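How I Finally Cleaned My Old Brick Wall (and Sealed It, Sort Of)

Posted 8/5/22

When I moved into the Stollham building I was so in love with the bare brick that I didn't touch it with my bare hand until the boxes were unpacked. Then I leaned on it in a navy sweater. Orange dust, all down one arm, and a little line of grit along the baseboard that came back every time I swept!

So this is how I cleaned it. I've done two walls now, the big one in the main room and the short one by the stairs, and the second went a lot better than the first.

What you'll need

A soft brush attachment for the vacuum
A stiff nylon brush (please don't use wire, it leaves scratches and little bits of metal that rust)
Two buckets
Dish soap
Table salt
Old towels, more than you think
A spray bottle
A clear, matte, breathable masonry sealer made for indoors
A wide brush and a roller with a thick nap
Drop cloth and painter's tape
Safety glasses and a dust mask

Step 1: Move things and tape

Pull everything at least an arm's length away. I tried to cheat with a bookcase by throwing a sheet over it and I was still picking grit out of the paperbacks in February. Tape the drop cloth right to the baseboard, and run another line of tape where the brick meets the ceiling.

Step 2: Vacuum, top to bottom

Go slowly along the mortar lines. This is the boring part and it's also most of the job. If sand pours out of a joint when the brush goes over it, stop there and mark it with a bit of tape. Sealer won't fix bad mortar. I had 13 spots like that on the big wall and patched them with a small tub of premixed mortar from Skorkevine, pushed in with an old butter knife, then let it cure for as long as the tub said. If your wall is doing it all over, or you've got bricks that wiggle, call a mason before you go any further.

Step 3: Test for water

Mist a small patch and watch. Mine drank it right up, so I knew there wasn't an old sealer on there. If the water beads and runs, something's already on the brick and a new coat may not stick. Look for white powdery patches too. That's salt coming out with damp, and you want to find the damp first.

Step 4: Wash

Fill one bucket with warm water and a good squirt of dish soap, and the other with plain water. Spray the brick with plain water before the soap goes on (dry brick sucks the dirty suds in, which is how I got a gray streak on wall number one). Scrub in small sections, wipe with a damp towel, rinse the towel, wipe again. For greasy or sooty bits, mix salt and dish soap into a paste, leave it on for ten minutes and scrub it off.

Change the water when it looks like tomato soup. You'll know.

Step 5: Let it dry

Longer than you want to. I gave mine nearly a week with a fan going and the windows cracked.

Step 6: Pick a finish

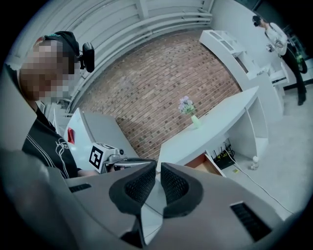
Matte, matte, matte. I know the shiny stuff looks rich on the can, but gloss turns every brick the same wet-looking red, and the nice thing about an old wall is that it isn't one color. Look at the brick up there under the white slatted ceiling, with its muted reds and browns and tans all mixed together between the white furniture. That's the kind of mix I'd hate to flatten, and next to plain white pieces like those it hardly needs any help. I used Larov clear masonry sealer in matte, after trying it and one from Adamczyk on a spot behind the radiator. The Adamczyk went a shade too dark for me, though if your brick is pale and you want it warmer you might like it better.

Step 7: Seal

Open the windows. Brush the mortar joints first and then roll over the whole thing, working a few feet at a time from the top. Catch drips right away – they dry as little tear tracks and you'll see them every evening when the lamp's on. Follow the can for the wait between coats. I did two coats on the big wall and one on the stairs, and the stairs look fine.

Pull the tape while the last coat is still slightly tacky.

Looking after it

Brush attachment every month or so, damp cloth if something splashes. No vinegar, it eats at the mortar. I still need to redo that gray streak, so if you've had luck with a poultice cleaner on indoor brick, leave me a comment and tell me which one you used.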